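Premises inspection checklist with comments
Site: Ostell Early Years Centre, Juststead
Inspection: May, annual
Inspected by: Inmaculada Arroyo
Reference: 307

Ratings: S = satisfactory, A = action required, N = not applicable. Items rated A carry a completion period. The floor area covered is the ground floor only; the boiler cupboard was inspected separately and is not included.

1. Entrance and circulation

1.1 Main door closer operates through full travel: S
1.2 Finger guards fitted, hinge side: A
Comment: Guard on the door to the coat area has split at the lower fixing. Replace the full length. Do not tape. Completion: 14 days.
1.3 Mat wells flush with floor finish: S
1.4 Evacuation route clear to final exit: S
Comment: Pushchair parking has been moved to the side passage as requested in the previous report. Clear width is now adequate.

2. Play materials and small equipment

2.1 Small parts separated by age group: S
2.2 Wooden items free from splinters and flaking paint: A
Comment: Sample check only. Bricks in the Lozano storage trolley are worn at the corners and two have raised grain. Sand or discard. Letter sets were checked by hand and no loose fragments were found.

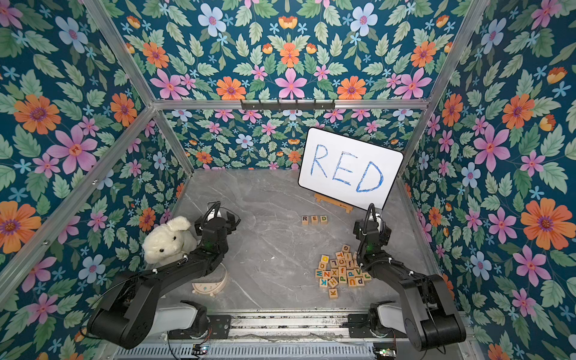

The cleaning record for wooden items was last signed in the previous term. Wooden items should be wiped with a damp cloth and dried the same day. Soaking is not acceptable, as it opens the joints on glued pieces.

2.3 Free-standing boards and easels stable when pushed at the top edge: S
2.4 Toy storage below adult shoulder height: S
2.5 Broken items withdrawn and logged: A
Comment: Items are withdrawn but the log has gaps. Enter the date, item and action for each withdrawal. Completion: 7 days.

3. Wall finishes and coverings

3.1 Washable finish to splash areas: S
3.2 Wallpaper and borders fully adhered, no lifting within reach: S
Comment: Edges and corners checked by running a flat hand along each join. Patterned papers hide early lifting and should be checked by touch at each termly walk-round. 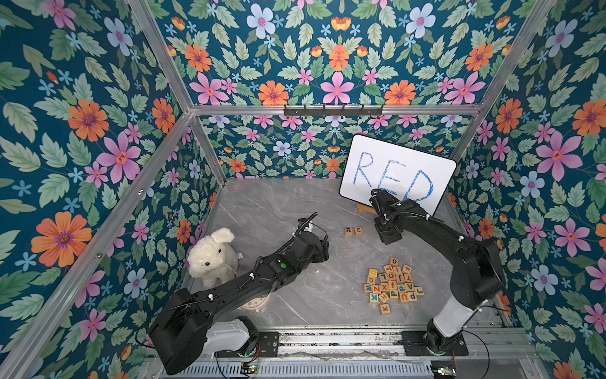 Item 3.2: floral wall covering, teal ground.

3.3 Fire rating evidence held for coverings on escape routes: A
Comment: Certificate for the corridor covering could not be produced. Obtain from the supplier, Jernard, and place a copy in the fire file. Completion: 28 days.
3.4 Display paper kept clear of heaters and exit signs: S

4. Floors

4.1 Trip hazards at thresholds: S
4.2 Sheet flooring seams sealed: A
Comment: Seam open for 57 mm at the sink in the toddler room. Water is reaching the subfloor. Lift, dry and reweld. A bead of sealant over the top will not be accepted at reinspection.
4.3 Floor finish suitable for floor play: S
Comment: Hard finishes show dirt clearly and are easy to mop. Loose pieces should be picked up before the area is used as a walkway. 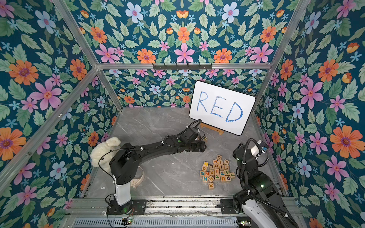 5. Water and heating

5.1 Hot water at child basins limited: S
5.2 Radiator covers secure: A
Comment: Cover in the quiet room is missing its upper bracket. Room may stay in use with the heating off.
5.3 Weekly flushing of little-used outlets recorded: S
5.4 Water meter reading at time of visit: 2,529

6. Reinspection

Items 1.2, 2.2, 2.5, 3.3, 4.2 and 5.2 to be rechecked. Where no completion period is given, the work is due within 28 days. Send photographs of completed work for 1.2 and 5.2; the rest will be seen on site.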